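Week 4 handout: Choosing a soundbar or bookshelf speakers for a small room

Notes for the evening class, Home Electronics for Buyers. Read before the practical. Bring the measurements of the room you want to work on.

1. What the room does

Most people shopping for sound start with the box and think about the room afterwards. In this unit we do it the other way round. A small room changes what you hear more than the price of the speaker does. Bass notes have long waves, and between two close, hard walls some of them build up and others nearly vanish. You can hear this by playing a slow bass line and walking from one end of the room to the other.

Soft things soak up treble. Curtains, a sofa and a rug all help. They do very little for bass, which needs depth of material. Moving the speaker or the chair is cheaper.

2. Reading the numbers

Frequency range is given in hertz. A small speaker that claims to reach 50 Hz may do so very quietly, so look for a tolerance beside the figure (plus or minus 3 dB is common). A speaker rated to 65 Hz with a tolerance can be more useful than one rated to 50 Hz without.

Power is given in watts and is the number most often misused. 'Peak' or 'total' power tells you almost nothing. The Gretia bar we discussed last week is advertised at 700 watts, which is the peak figure for all its drivers added together. Ask for continuous power per channel and the load it was measured into.

Sensitivity tells you how loud the speaker is for a given input. It matters for passive speakers, where you are buying the amplifier separately. With a soundbar the amplifier is built in and you can skip it.
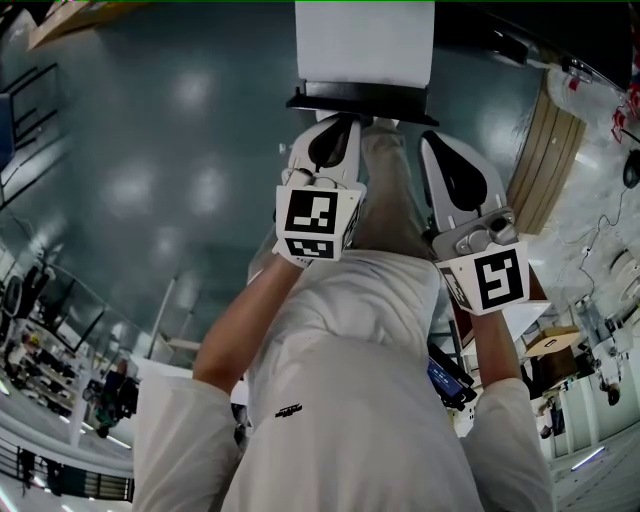

Connections cause more returns than sound quality does. Check for HDMI eARC if you want the newer surround formats without compression. Plain ARC will carry most of what streaming services send. Optical is fine for stereo and basic surround, but the TV remote may not control the volume. Bluetooth is for music from a phone and tends to lag behind the picture, sometimes badly. Before buying, look behind the television and see whether you can get at the sockets. If you can't, have the set moved away from the wall first. HDMI plugs go in one way round and the sockets do not like being forced.

3. Placement

Soundbar: centred under the screen, front edge level with the front of the shelf. If it sits further back, the shelf reflects sound upwards and speech gets muddy.

Bookshelf pair: tweeters at ear height when seated, the same distance from each side wall if the room allows. Start with the speakers and the listener at the corners of an equal triangle. Then turn them in slightly until voices seem to come from the middle.

Subwoofer: put it where you sit, play something with steady bass, and listen along the skirting board. Where it sounds most even is where the subwoofer goes.

4. Exercise

Compare the Gretia bar with the Farahani bookshelf pair for the room you measured. Write one side of A4. Cover range, connections, placement and total cost with cables and stands. Do not use the word 'immersive'. Hand in to Delwyn Sutcliffe before the December break.

Filed under: Audio, Buying Guides, Course Notes
Shares: 65

3 comments

Noreen Paracha
The subwoofer thing works. Mine ended up beside the bookcase – looks daft, sounds far better.

Vaughan Kingi
Does the Farahani pair need an amp or is it built in? The handout doesn't say.

Delwyn Sutcliffe
Vaughan – passive, so you need to budget for one. I'll add it to the sheet.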